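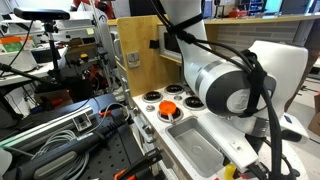

Play kitchen, burner side, with the orange cup upside down on the front left burner.

Filotlow Furniture Strap Kit, by Moltberg
Category: Anchors and restraints
Page last revised 08/12/2022

We held off stocking this kit for a long time, and you should know why before you order it. The box says "universal." It says "installs in minutes." It has a drawing of a smiling toddler on it, leaning on a bookcase. I have been fixing furniture to walls in preschools and church basements long enough to distrust a box that cheerful, and most of what follows is an attempt to tell you what the strap will do once the box is in the recycling.

What you get

Three woven straps, dark gray, each with a steel bracket at either end. A bag of wood screws for the furniture side. A bag of plastic wall plugs with matching screws for the wall side. A folded instruction sheet in very small type. A sticker that reads "This item is secured," which you may throw out, and I would.

The straps are 18 inches long at full stretch, bracket to bracket, and they shorten with a cam buckle. The buckle is the best part of the kit. It grips, it doesn't creep when you lean on it, and it can be released with a flat screwdriver when you need to pull the furniture out and mop. I had expected one of those plastic zip-tie arrangements that go brittle next to a radiator. Moltberg did better than that, and I'll give them the credit.

What the box claims, and what I think

"Fits all furniture." No. It fits furniture that has a solid rail or a thick panel at the back, near the top. A lot of low-cost pieces have a thin sheet of hardboard stapled to the rear and nothing else up there. If you drive these screws into hardboard, you have attached your strap to a piece of stiff cardboard, more or less. The sheet mentions this in the last paragraph, where I doubt many people read it. Look behind the piece first. If there's only a thin back, screw down through the top panel from above, or add a wooden batten inside the top corner and fix to that.

"Fits all walls." Also no. The plugs in the bag are for masonry and are fine in masonry. In drywall they are close to useless, and I wish Moltberg would leave them out of boxes sold in places where half the rooms are framed with studs. Find the stud. If you can't find the stud, buy a proper toggle anchor and use that with your own screw. We list several under Wall Hardware.

"Childproof." I don't know what this means when applied to a strap. A strap limits how far a thing can tip. It won't stop a drawer from landing on a foot, and it won't stop a determined four-year-old from using shelves as a ladder. The piece stays up, if you've done the job right, and the child may still fall off it.

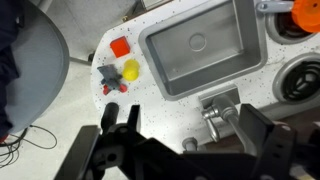
"Tool-free adjustment." You need a screwdriver for the buckle, as I said above. I prefer it that way. A buckle that opens with fingers will be opened by fingers.

Where it's worth using

Bookcases, cubbies, dressers, coat lockers, room dividers with a foot on one side only, and any pretend-play furniture tall enough to have an upper section. Taller and shallower is worse. Carpet is worse than a hard floor, since the back edge often sits up on the tack strip and the whole piece leans toward the room before anyone has touched it. If yours leans, shim the front before you strap it. A strap under constant load is doing a different job from the one it was made for.

Hildegard Nolte, who buys for the preschool in Clekotbridge, asked me whether low furniture needs it too. My answer was that I'd use a simple push test: put your hand flat on the top front edge, pull toward you, and see how willingly it comes. If a light pull lifts the back feet, strap it. If you have to brace your own foot against the base, the strap is a belt on top of suspenders. She strapped everything anyway. I can't argue with that, though I did point out that the money might have gone toward better casters on the book carts, which were wobbling badly when I saw them in April.

Installing it

Read the sheet once, then do this.

Put the furniture exactly where it is going to live. Mark the wall a little below the top of the piece, so the strap runs slightly downhill from furniture to wall. Level is all right. Uphill is not.

Move the piece out. Drill the wall. For masonry, clean the dust out of the hole or the plug will spin. For studs, drill a pilot hole and skip the plug.

Fix the wall bracket. Hang on it with a fair part of your weight. If it shifts, you have found out now, and it costs you one hole and some filler.

Fix the furniture bracket into solid wood. Push the piece back, thread the strap, and take up the slack until you can just slide two fingers behind it. Don't crank it. I've seen a good maple rail split by somebody who thought tighter meant safer.

Use one strap for a narrow piece and a pair for anything wider than your arms comfortably reach. The extra one in the box is handy as a spare, and I suspect it's there so the box can say "family pack." 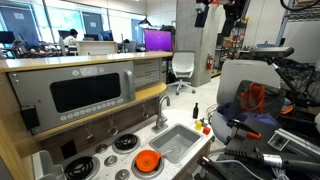 Then check it again after the first month, and whenever the room gets rearranged. The rearranging is where things go wrong. A teacher unhooks the strap to get at an outlet, the piece ends up on another wall, and the strap hangs down behind it doing nothing. I've found more straps dangling than broken. If your rooms change often, buy extra wall brackets and put them up in each of the likely spots. They're sold separately, and they are overpriced for what they are.

Play furniture in particular

Catalogs treat pretend-play furniture as if it were harmless, and the tipping question hardly comes up in them. I think the catalogs are wrong. Bookcases at least get loaded with books, which hold the bottom shelf down. Play pieces tend to be light at the base, with all the interesting bits further up, and they get pulled on all day.
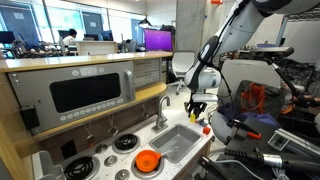
Most of the pulling in a pretend kitchen happens at the doors, and door handles are what I look at first when a customer sends me a photo and asks where the strap should go. The kitchen on this page is a good one to think about. Its toy microwave is set in the upper cabinet with an upright handle on the right-hand edge, so a child who gives that handle a proper yank is pulling high on the piece, where it has the most leverage. I would want a restraint up behind a cabinet like that, and I'd ignore any diagram that shows one down at counter height just because it's easier to reach. Check what the upper part is fastened to as well. If it only sits on the base with a couple of dowels, strapping the base does nothing for the half that's going to come forward.

Curved units are a nuisance. The back may touch the wall in one spot only, and a strap run off at an angle will let the piece swivel before it goes tight. Two straps, splayed a little, take care of most of it. Freestanding pieces in the middle of the room can't use this kit at all, whatever the word "universal" suggests. For those you want a wider base, or a heavier neighbor to bolt them to. Back-to-back with a cubby unit works nicely.

Complaints so far

The screws for the furniture side are too long for thinner panels, and the points will come through on the inside. Check before you drive them. Rui Prata, who handles our returns, has taken back three kits. One had a bag of screws missing. The others had nothing wrong with them that he or I could see, and I'd guess the buyers met hardboard and gave up.

The strap picks up lint and looks grubby. It wipes down with soapy water. Don't use bleach on it, and don't paint it to match the wall, as one customer was hoping to do.

The sheet is badly translated in places. "Affix the strap with courage" is my favorite. We have typed up our own version and put a copy in with every order.

How it compares

The Leitão strap is cheaper and comes in white. It has a plastic buckle, and I don't trust plastic buckles behind furniture near a heat source. In a cool room on a low piece, fine, save your money. Steel L-brackets from any hardware store are stronger than either and will outlast the furniture, but they hold the piece hard against the wall and you can't easily move it to clean. In a closet or a hallway I'd use brackets every time. In a classroom I'd use the Filotlow, a little grudgingly.

Ordering

Sold by the box. We don't split boxes. If your walls are anything other than brick, block or plain studs, call before ordering and ask for Salvador Magalhães, who knows more about plaster and lath than I do. Returns are accepted on unopened kits, and on opened ones if all the screws are there.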